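4.2 Narrator changes and listener ratings

Listeners in the Embridge panel borrowed romance audiobooks from a library app and rated the story and the narration separately after each title. We looked at 80 listeners who finished at least 2 books in the same series. The series were chosen so that some kept the same narrators throughout and others changed one or both voices between books.

Story ratings moved very little when a narrator changed. Narration ratings fell in most cases, and the drop was larger when the hero's voice was the one replaced.

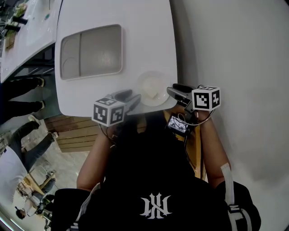 Many listeners wrote that the new voice "was not him," even when they liked the reading itself. Comments on the heroine's voice were more often about pace and about how she read the male lines.

Dual narration gave a mixed result. In the Fesska titles, where chapters alternate between two readers, listeners praised the contrast but complained when the two readers said a side character's name differently. Nearly 10 comments raised this point for a single book.

Figure 2. Indoor setting, two views.
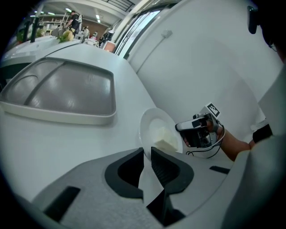
We also asked whether a poor narration rating led people to stop the series. Few did. Most went on to the next audiobook, and 8 listeners switched to the print edition. This is in line with the earlier Reisinger survey, though that survey did not separate story from narration. Our ratings were collected up to the end of March, so later books in two of the series are not covered.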